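**Gallden Block Oil, 2 oz tin: review**

Uriel Valdovinos, 13 May 2024

Gallden sells this finish as an oil and wax blend for cutting boards, salad bowls and spoon handles. The tin has a friction lid and no applicator. I bought two at the regular price in January and have used one and a half of them since, mostly on maple.

The contents are mineral oil and beeswax, and the label gives no ratio. At room temperature the blend has the texture of cold butter. It softens fast in a warm hand and goes fully liquid if the tin stands in hot tap water. I prefer it soft but not liquid, as the liquid form runs off the edges before the end grain can take it up.

Surface prep matters more than the product does. My boards were sanded to 80 grit to remove knife marks, then taken up through finer paper, wiped with a damp cloth to raise the grain, dried overnight and sanded once more. Skip the damp cloth step and the first wash will leave the face fuzzy, whatever you put on it.

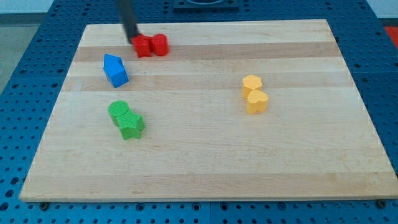

*Reading time: 4 min*

On strip-laminated maple the color change is small. Pale strips stay pale and the darker ones deepen slightly, so the contrast between them goes up a little. On walnut the change is much larger, close to what plain mineral oil gives. There is no yellowing so far.

Absorption is uneven on the first coat. Flat grain looked saturated after an hour, while the ends were dry again in 20 minutes and needed a second pass. I buffed off the excess after 4 hours. Leaving it overnight made no difference that I could measure, and the film was harder to remove.

Water beads well for the first 2 weeks of daily use. After that the center of the board starts to wet out while the margins still bead. Karar's cream, which I used before, lasted a few days longer but stayed tacky in humid weather. Dromport's plain oil is cheaper and needs a new coat nearly every week. The Gruber hard wax wears best of the four, but it has to be heated and is a nuisance on anything curved.

Two complaints. The lid bends if pried with a screwdriver, and once bent it no longer seals. The printed directions also call for a "generous coat," which wastes product. A thin coat, repeated, gives the same beading with less to wipe off.

Scent is faint honey and gone by the next day.

Rating: 80 out of 100. I will finish the second tin and probably buy the larger size, provided it comes with a screw top.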